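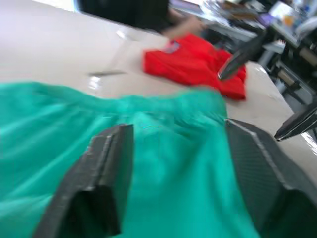
Page 15

Folding the Elastic Stuff

I love a flat T-shirt as much as anyone, but the pieces with a gathered edge are where folding gets fun! They puff up, they slide around, and they spring open the second you let go. Give yourself 15 minutes and a clear table.

Start with the band. Spread the piece out with the gathered edge facing away from you and smooth the cloth downward with both palms. Don't stretch the elastic — let it sit at its natural width and push the fullness toward the center. Then bring the left side over, then the right, so you have a long strip a bit narrower than your drawer.

Now fold the plain end up toward the band in thirds. The band goes on the outside, always. I learned this from an old Kindano sewing booklet and I've never gone back. 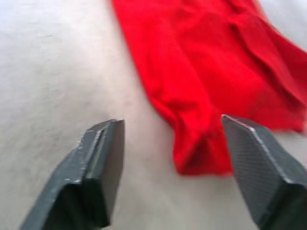
If one end keeps bunching, open the whole thing up and shake it hard from two corners. Trying to pat the wrinkles out takes forever (ask me how I know). Lay it down again, tug the bunched part sideways and start over with the first fold.

Bright colors get their own stack at my house, so I can find them fast. A Jurkham drawer divider holds around 40 small pieces if you stand them on edge, band side up. Next page: fitted sheets!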